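We use cookies to keep you logged in and to see which posts get read. Accept all | Manage settings

Filed under: Small Space Living, Table Stuff

ok thread time. table reset, the mezzanine room, Sunday, July 14, 2019. typing this with one hand and a bagel in the other so bear with me

Background for new people: I've been on a kick since June where every shared table I sit at gets a reset. Cloth, runner, mat, one bowl. That's the kit. Fits in a tote.

Cloth is the pink and white check. Yes again. Got it off Gunel in the clearance bin and it washes great, dries in no time on the railing at home. Wrinkles like crazy tho

Runner down the middle is beige w/ the chain looking borders. I went back and forth on plain vs. pattern for a week. Pattern on pattern shouldnt work. Works fine.

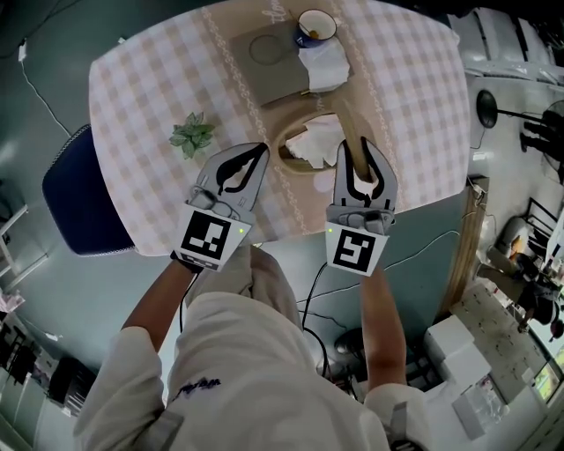
mid-reset. check cloth, beige runner, the oval bowl

Bowl first. Shallow, oval, wooden. Tissue paper in it right now, all crumpled up. A bowl like this turns into a trash can in one afternoon if you let it. Rule at my table: paper goes out before anything else moves.

Same goes for the paper towel by the cup. I will find a paper towel on any table in any building in this country.

The mat. Dark gray-brown, square, faint circle on it. Tekle Kassa asked me last time if the circle means it's ruined. No. Mats get circles. Warm water, dish soap, soft side of the sponge, lay it flat. If it's still there after that, put the cup on it and move on with your life

Cup is white with a blue band, lives at the corner of the mat. Tried it dead center for a while and kept knocking it reaching for the bowl. Corner is better. Fight me

Sticks. People always ask what to do with loose sticks, skewers, straws, stirrers, all the long skinny stuff. I don't keep them in the bowl, they tip right out. Tall jar. I have a Monti jar at home, lid's long gone, perfect for it

Order I do it in, since Dwight Grewal keeps asking and keeps forgetting:
paper out
long stuff in the jar
cup off, mat off
shake the runner, smooth it from the middle out
mat back, cup back, bowl back

4 minutes if you don't stop to talk. I always stop to talk.

Smoothing the runner is the only part w/ any technique. Flat hands, start in the center, push toward the ends. If you pull from one end the check underneath walks with it and now you're redoing the whole cloth. Ask me how many times.

ok the room, bc three of you DM'd about the ceiling last time. It's the tall one w/ the upper level and black railings. White ceiling, beams going across, round pendant, light panels toward the back. Tons of light. Everything on a table shows up, every crumb

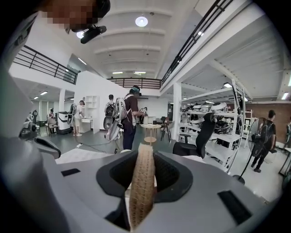 big ceiling, black railings, shelf over on the partition wall

Love that shelf. White, open, stuck up on the partition wall near the white desk. In a tall room it's so easy to forget walls exist at normal height and just let everthing pile up on the desks.

My plan if it was up to me: jar of sticks on that shelf, folded spare cloth next to it, nothing else. Open shelves die when you put the ninth thing on them.

White desk on white wall is the opposite of my whole deal btw. Not mad at it. Would add one runner. Just one. A dark green maybe

Priced it out. Trundale has a plain green one that's 132 inches, way too long for a desk, but you could cut it and hem both halves and do two desks. Covico only had the shiny kind. Not doing shiny

Somebody said last time "who puts a tablecloth in a room like that". Me. A big white room needs one fussy pink thing in it.

Care stuff before I forget. Check cloth: cold wash, low dry, pull it out damp. Runner: wash it by itself the first time, beige picks up pink like you wouldn't believe. Wooden bowl: wipe, never soak, little bit of mineral oil when it looks chalky

We passed 2,000 of you in here last week which is a wild number of people to be reading about placemats. hi

Replies open for: bowl sizes, runner lengths, circle stains. Replies closed for: telling me to iron.

Next one is the shoe situation by my front door. Different kind of thread. Bring a snack

ok bagel's gone, going to find that jar lid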